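Stimen Costume Store — progress report to the Andreadis Fund
11/08/2019

Hello again, and thank you for being so patient over this one. I meant to get it to you before the hall closed for the summer, but then we got properly stuck into the unpacking and I thought you'd sooner have the full story than half of it!

When I last wrote in March, everything was still piled up in the old cloakroom at Trarkness and you could hardly get the door open. I'm very happy to say that the grant has moved things on a long way. The new shelves are up along the back wall, the two rails have been fixed properly this time (the first lot of brackets went back to the shop) and the big table stands under the window where the light is best. I do nearly all the sorting there now.

About 100 costumes have been looked over, brushed down, labelled and put away. That's a bit behind what I promised you. The long dresses took ages, as so many had been folded hard for years and needed a good while lying flat before I dared do anything else with them. I also found a whole trunk of capes under the stage that wasn't on any list, so the list has grown as fast as I've been crossing things off it.

The thing I've learnt most about is the white material we wrap with. I'd budgeted for it as a small item and it has turned into quite a big one. It creases as soon as you look at it — and once there's a sharp line in it, I don't like to lay it against anything delicate in case the line prints through. So I now go over each length on the table before it's used, smooth out what I can and keep the badly creased bits for padding out sleeves and the bottoms of boxes.
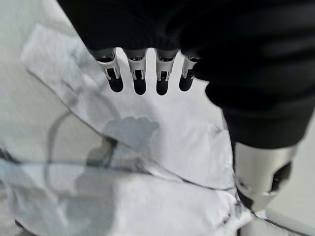 White material with a dark crease line running across it.

Storing it better has helped no end. It used to come folded in a parcel from Sornisgate and we'd simply shove the parcel on a shelf. Now I ask them for it on a roll, which costs slightly more to have delivered, and it lives on a pole at the end of the table. I've moved a little money across from the labels line to pay for this (the plain tie-on labels were cheaper than I'd thought). It's all on the spending sheet, but please do shout if you'd rather I'd asked first.

Not everything has gone to plan. The damp patch by the door came back after the heavy rain and I had to shift four boxes in a hurry. The contents were fine, though two of the boxes weren't. The hall is getting someone in to see to the gutter, and until that's done I'm keeping the bottom shelf at that end clear.

Next on my list are the hats, which I've been putting off because they take up such a silly amount of room, and then the capes. After that I'd like to write out a proper borrowing sheet, so that groups who take costumes out know how to fold and wrap them for the journey back. I've started a rough version and will send it over with the receipts.

I'd love you to come and see the room once the hats are done. The kettle works and the stairs are much clearer than they were!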